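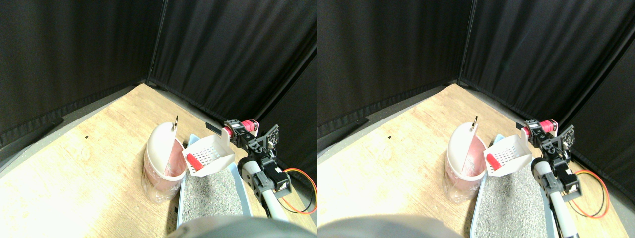 A litter tray, slotted scoop and lidded bin-like container set out on a wooden tabletop.

The equipment of the indoor cat
By the Household Desk, Cundden Review
Jan 19, 2024

The keeping of cats indoors requires a small amount of equipment, most of it plain and inexpensive, and all of it used every day. Three articles make up the usual set: a tray, a scoop and a closed bin for what the scoop removes. This magazine has given a good deal of space over the years to beds, baskets and scratching posts. The tray has received less attention, although it is the one item that no household with an indoor cat can do without.

In preparing this article the Review put a short set of questions to its readers last May. Replies came from 1068 households, of which 854 said that they scooped the tray at least once a day. The remainder gave a range of habits, and several wrote at length about the difficulty of agreeing a routine in a shared home.

The tray
A rectangular tray with a raised rim remains the common choice. The rim keeps granules inside when the cat digs, and open sides make the tray simple to inspect. Covered models are preferred by some owners for reasons of appearance, but a cover hides the state of the litter and is easily forgotten. The Clutach housing association, which permits cats in its flats, advises tenants to begin with an open tray and to change to another kind only if the cat is plainly content with it.

Length matters more than colour. A grown cat should be able to turn round fully without stepping on the rim. Trays sold for kittens are outgrown quickly, and readers reported replacing them within the first year.

The litter
Granular litter should be deep enough for digging and level across the whole tray. Readers in Sterkach, where many homes have bare wooden floors, mentioned scattered granules more often than smell. A mat beneath the tray will catch a fair share of them. Any change of brand should be made by degrees, with a little of the new litter mixed into the old over 9 days or so.

The scoop
The blade of a scoop is perforated so that clean granules fall back while clumps are held. Small slots suit fine litter; coarse pellets need wider openings and will sit on a narrow-slotted blade until it is shaken hard. The scoop should be washed with the tray in hot water and mild soap, and dried before it is used again. It should not be kept with kitchen utensils.

The bin
A bin with a hinged lid may stand close to the tray and saves repeated journeys to the outside refuse. A rounded shape is easily wiped. Liners should be tied and removed before they are full, and the inside of the lid cleaned at the same time, as it is frequently missed.

The Pavliuk guide to indoor pets, now in its sixth edition, recommends a full change of litter every week for a single cat, and one tray more than the number of cats in the home. Readers with limited space may find the second recommendation hard to follow. In such cases the guide suggests more frequent scooping, and a position away from food bowls and busy doorways.

Readers' letters on trays and litter may be sent to the Household Desk at the usual address.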